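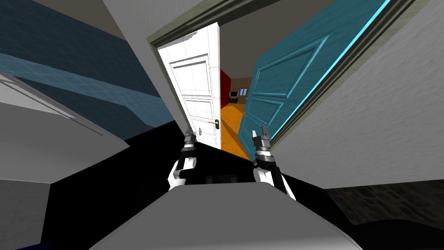 The August meeting of the Cindport Householders' Association gave 45 minutes to the question of draught-proofing, and most of that went to a salesman. He was there for Nornach, whose foam strips and door sweeps are being pushed up and down the coast this winter, and he told us that sealing our inside doors would change our heating bills for good. I have my doubts. A panelled door with a lever handle, like the white one with the gold lever, loses very little around the edges if the room behind it is heated as well. If you leave it standing open all day, as most households do, the strip around it does nothing at all. The salesman was asked about this and said that people change their habits once they have spent the money. I have owned an exercise bike and can't agree.

Then there is the figure on the brochure. Nornach says a typical home saves $620 a year. Typical of what? My own gas bill for the whole of last winter wasn't a great deal more than that, and I am not a careful man with the thermostat. The small print mentions a test house at Pondemora, which is up in the ranges and gets proper frosts. Cindport gets fog and the odd wet week. I asked whether the test house had ceiling insulation and was promised an answer by email. It hasn't come.

Stepan Sydorenko spoke in favour, and in fairness his case was better than the brochure's. He did the front and back doors of his place in Cheema Street last year and says the hallway no longer whistles. I believe him. Outside doors are a different matter, and a gap you can feel with the back of your hand is worth closing. He used a roll of plain foam from the hardware shop that cost him $13, and he did the job in an afternoon. The Nornach kit for the same 2 doors is $100 before fitting.

The association has been asked to put its name to a bulk order. My view is that we should hold off until we see the test results in full, including what was done to the windows and whether the place was lived in at the time. Members who want to order on their own account can of course do so. If you already have a kit fitted, please send in your bills from before and after, with the dates, and say whether you changed anything else in the house. Copies are fine. Please don't send the originals, as two sets went missing during the water tank survey and I am still hearing about it.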